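Bivier Round Scrub Sponge

Most sponges are rectangles, and most of the things we wash are round. That mismatch bothered us for years, so when the Bivier samples landed in our Prosham shop in February we took one straight to the sink and started on the oatmeal pan. It fits into the curve of a bowl so nicely! You can press right down into the bottom of a mug and turn your wrist, and the edge follows the wall the whole way around.

The scrubbing face is a green textured fabric, and a bright yellow band runs around the rim. It's cheerful, and very easy to spot under a pile of plates. The band gives your fingertips something to hold when your hands are soapy, and I find I squeeze a lot less than I do with a flat sponge.

Konrad Szulc has been using his on enamel baking dishes and glass lids (he bakes far more than the rest of us) and he's already asked for a second one for the bathroom sink. Irén Borbély likes it for carrots and new potatoes. I'd keep a separate one for that, but she's right, it does a lovely job on the dirt.

Sold in packs of 4. Rinse well after use, squeeze out and leave to dry on its edge. Please don't put it in the microwave.

Goes well with: a wire dish rack. We're big fans of the tall black kind with slots for plates, which takes up little counter space and lets everything drip properly. Our own is from Bonier and holds a full dinner for four if you stack with some care. Ask us about stock, as racks come and go quickly.

Item no. 166. Orders placed before noon on Monday go out the same day. 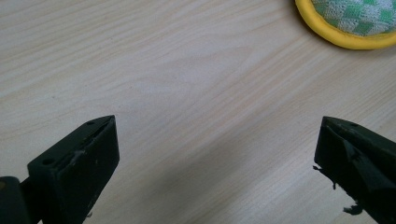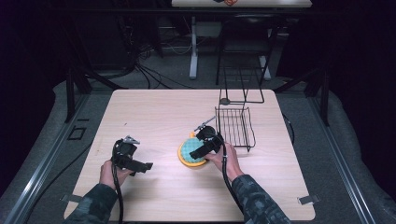
Yellow-rimmed round sponge on a light wooden tabletop; second photo also shows the black wire dish rack.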